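Merkthorpe Pest Call-Out Records

README for the November release

Contents

This dataset holds 487 call-out records from Merkthorpe and Trurnville, covering ants, wasps, rats, mice, bed bugs and cockroaches. Each row is one visit to one property. The records were typed up from paper job sheets by Shivam Vishwakarma, who also wrote these notes.

Files

visits.csv – one row per visit
pests.csv – the list of pest codes used in visits.csv
notes.txt – free-text remarks from the job sheets, matched by visit number

Columns in visits.csv

visit_id: a number, unique within the file
town: Merkthorpe or Trurnville
pest_code: see pests.csv
room: where the pest was seen, in the householder's own words
treatment: bait, gel, spray, trap, proofing or none
follow_up: yes, no or blank

A blank in follow_up means the box on the sheet was left empty. Please don't read it as a no.
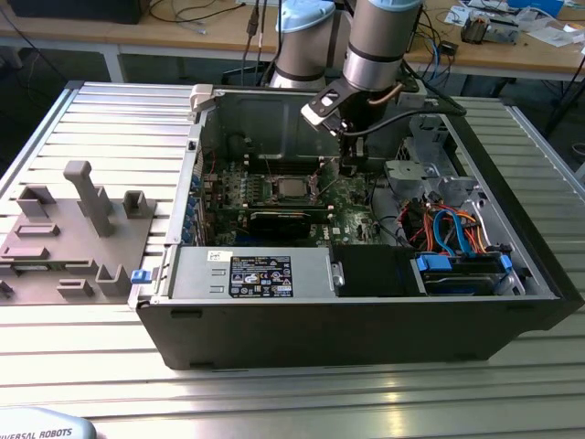 The room column needs some care. Householders wrote what they liked, so "kitchen", "back kitchen" and "by the cooker" all appear and have been left alone. Sightings in or behind electrical goods are marked "appliance", whatever room they were in. That covers fridges, microwaves and desktop computers, and with a tower laid on its side and the side panel off, as in the photo, you can see the power supply and a drive bay between the motherboard and the outer shell. Cockroaches and ants make up most of the appliance rows.

Pest codes

There are 4 codes for ants, as the older sheets split them by size and colour. If you only want "ant", group everything starting with A. Rats and mice are kept apart, but a few sheets say "rodent" and these have the code R0.

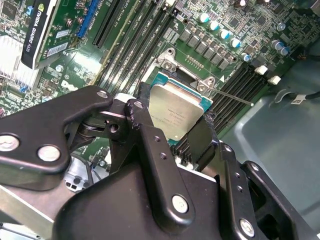

Wasps are coded by nest position – loft, wall, ground or shed – and the species is not recorded. Bed bug visits often cover more than one bedroom, and only the first room written down is given.

Known problems

Treatment is missing for some of the early Trurnville sheets. Remarks in notes.txt longer than 700 characters were cut at that point. Spelling mistakes have been kept.

Names, house numbers and phone numbers were taken out before typing. If you find one that was missed, please report it with the visit number.

Last updated November 22, 2024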